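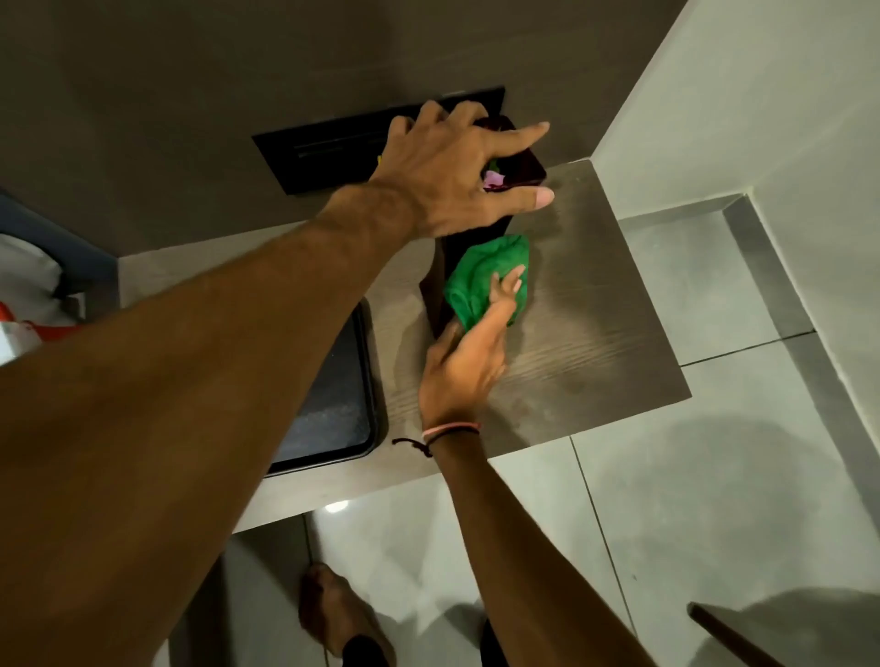 Abb. 7: Kleiner Abfallbehälter auf der Arbeitsfläche

7 Wechsel der Filterkartusche

Der Untertischfilter Erex 462 ist für eine Durchflussmenge von 2.436 Litern je Kartusche ausgelegt. Ist diese Menge erreicht, blinkt die Anzeige am Filterkopf rot. Ungeöffnete Kartuschen sind ab Herstellung 36 Monate lagerfähig; der Monat ist auf dem Boden der Kartusche eingeprägt. Überlagerte Kartuschen nicht einsetzen.

7.1 Vorbereitung

Benötigt werden eine Ersatzkartusche, eine flache Schüssel, ein trockenes Tuch und der mitgelieferte Hakenschlüssel. Unterschrank im Bereich des Filterkopfes freiräumen. Verpackungsreste und alte Dichtungen gehören in den Restmüll.

ACHTUNG
Filter nur an Kaltwasser betreiben. Vor dem Öffnen muss das System drucklos sein, andernfalls tritt Wasser unter Druck aus.

1. Eckventil der Kaltwasserleitung im Uhrzeigersinn schließen.
2. Filterhahn an der Spüle öffnen und warten, bis kein Wasser mehr nachläuft. Hahn geöffnet lassen.
3. Schüssel unter den Filterkopf stellen.

7.2 Kartusche ausbauen

4. Hakenschlüssel am unteren Rand der Kartusche ansetzen und bis zum ersten Anschlag nach links drehen.
5. Schlüssel abnehmen. Kartusche von Hand weiterdrehen und senkrecht nach unten abziehen.
6. O-Ring am Filterkopf prüfen. Bei Rissen oder Abflachung durch einen neuen Ring ersetzen, Dichtsitz vorher auswischen.

Hinweis: In der Kartusche verbleibt Restwasser. Kartusche aufrecht halten und über dem Spülbecken entleeren.

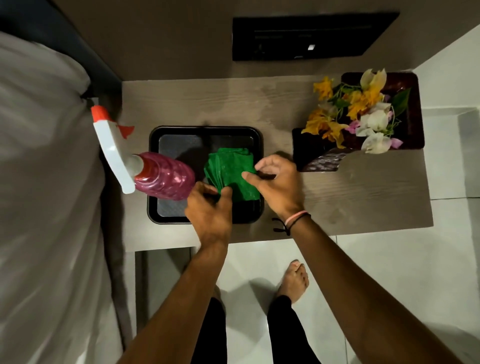 Abb. 8: Tablett mit gefaltetem Mikrofasertuch und Sprühflasche

7.3 Kartusche einsetzen

7. Schutzkappe der neuen Kartusche abziehen. Dichtfläche nicht mit den Fingern berühren.
8. O-Ring dünn mit dem beiliegenden Silikonfett bestreichen. Keine Mineralölfette verwenden.
9. Kartusche senkrecht einführen und nach rechts drehen, bis die Markierungen übereinanderstehen. Hakenschlüssel hierfür nicht benutzen.
10. Eckventil langsam öffnen, Filterhahn offen lassen.
11. Filter 3 Minuten spülen. Das Spülwasser kann anfangs grau gefärbt sein und ist zu verwerfen.
12. Filterhahn schließen, Verschraubungen und Filterkopf auf Tropfen kontrollieren.

7.4 Anzeige zurücksetzen

Taste am Filterkopf gedrückt halten, bis die Anzeige grün leuchtet. Blinkt sie weiterhin rot, Batterie tauschen und den Vorgang wiederholen.

Nach längerem Stillstand, etwa nach einem Urlaub, ist Schritt 11 zu wiederholen. Das Gehäuse des Filterkopfes nur feucht abwischen; lösemittelhaltige Reiniger greifen den Kunststoff an. Zu Störungen siehe Kapitel 8.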